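Posting this in case anyone else runs small parts with a parallel gripper. We had a bad night on the Skukell cell in December and it took me a while to work out why.

Job is simple. Pick a small spur gear off the mat, set it down at the next station, repeat. It had done 798 picks without a stop.

Then it started closing on air and carrying nothing to the drop point. No alarm. The controller reported a good grip every time.

First guess was the finger pads. Swapped them. Same result.

Second guess was calibration. Reran it, checked it against the Jurnico block, and the offset was well within limits.

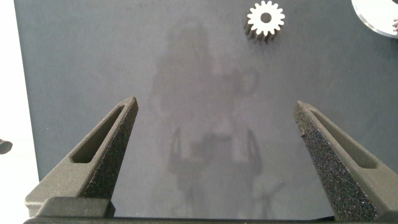
So I went through the log pick by pick. The misses were all off in the same direction, by almost 10 mm. Random error doesn't look like that.

The vision step was locking onto a reflection in the mat. The mat has a bit of sheen, and somebody had moved the overhead lamp during cleaning. With the lamp in its new spot the detector scored the reflection higher than the gear.

The false "good grip" was a separate fault and the one that bothers me more. Our Ninside config checks motor current only. The threshold was set at 200, low enough that friction in the slides could trip it. Fingers close on nothing, current bumps, cell says it's holding a part.

That means every empty cycle got logged as a finished one. If there had been a press downstream we'd have had a much worse night.

Fixes so far: lamp back where it was and its bracket marked with paint. Finger width is now checked along with current. After 2 misses in a row the cell stops and waits for a person.

Matte mat is on order from Tóth. Will post the miss rate once it's in.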